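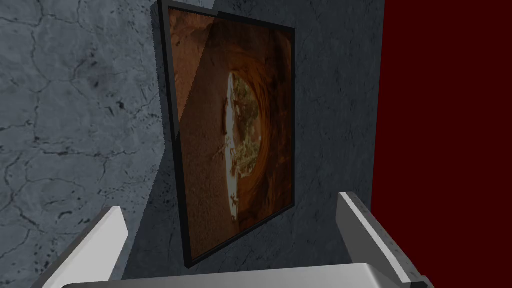 Why Do Some Metals Get Mixed Together?

Take a paper clip and bend it open. Bend it back. Do that a few more times and it snaps. Now think about an airplane wing, which bends a little on every flight for years. It is made of metal too, so why doesn't it snap?

Part of the answer is that the wing is made of an alloy. An alloy is a metal with something else mixed into it. Usually the something else is another metal. Sometimes it is carbon, the same stuff that is in charcoal.

What is inside a metal?

Everything is made of tiny bits called atoms. In a pure metal, all the atoms are the same size, and they sit in neat rows like oranges stacked at the grocery store. When you push hard on the metal, one row can slide over the next. That is why pure gold and pure aluminum are soft and easy to bend.

Now mix in some atoms of a different size. Imagine putting a few grapefruits into the stack of oranges. The rows get bumpy and cannot slide so easily. The metal is harder to bend.

Some alloys you know

Bronze is copper with tin. People were making it more than 5,000 years ago, for axes, bells and bowls.

Brass is copper with zinc. Trumpets and door keys are often made of brass.

Steel is iron with a little carbon. Too little carbon and it is soft. Too much and it cracks when you hit it. Stainless steel also has chromium in it, which keeps rust away. Your spoons are probably stainless steel.

How is an alloy made?

At the Elden foundry in Pukley, workers make an aluminum alloy for bicycle parts. First they weigh the metals. A batch is 60 pounds. The aluminum goes into a furnace and melts. Then the other metals are added and the liquid is stirred well. If it is not stirred, one end of the bar will be stronger than the other.

The liquid is poured into molds. When the bars are solid, they go into an oven for 8 hours. The oven is not hot enough to melt them. It is just hot enough to let the atoms move around a little and settle into better places. This is called heat treating.

How do they know it is strong?

One bar from each batch is put in a machine that pulls on both ends until it breaks. The machine writes down how hard it had to pull. In July the foundry tested 111 bars this way. The broken pieces were melted and used again.

Try it

You need modeling clay and some dry rice. Make two balls of clay the same size. Press a spoonful of rice into one and knead it until the rice is spread all through. Roll both into ropes. Bend each one slowly. Do they feel the same? Which one cracks first?

Words to know

Alloy: a metal with something mixed in
Foundry: a place where metal is melted and poured
Mold: a hollow shape that liquid metal is poured into

Tisteck Science Pages for Kids
Page last changed Wednesday, October 1, 2003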